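Curtains, finally

We've been in the Lekley house since January and I've spent most of that time wearing two sweaters in the den. The windows are old, single pane, and they leak air like you wouldn't believe! New ones are way out of our budget this year, so I went down the thermal curtain rabbit hole instead (sorry, Thiện, for all the texts).

I ended up with a lined pair for $147, plus $19 for a longer rod. The fancy ones I really wanted were more than $300, and I just couldn't do it.

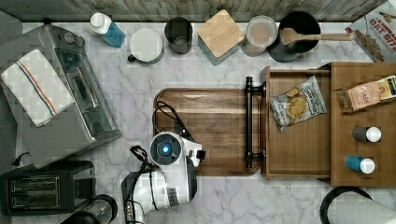 Hanging them

Go wide with the rod. Mine sticks out a good six inches past the trim on each side, and the fabric goes right down to the floor. I put the first bracket up crooked, said some words, and moved it. My neighbor Heledd came over with her level after that, bless her.

The den feels so much less drafty at night now, and I'm already eyeing the bedroom.

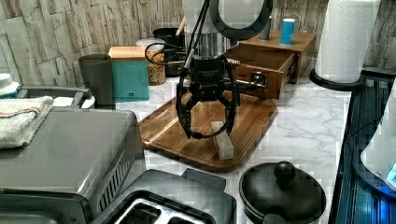 Do you keep them closed all day?

Only on gloomy days. If it's sunny I open them in the morning and let the room warm up, then close them before dinner.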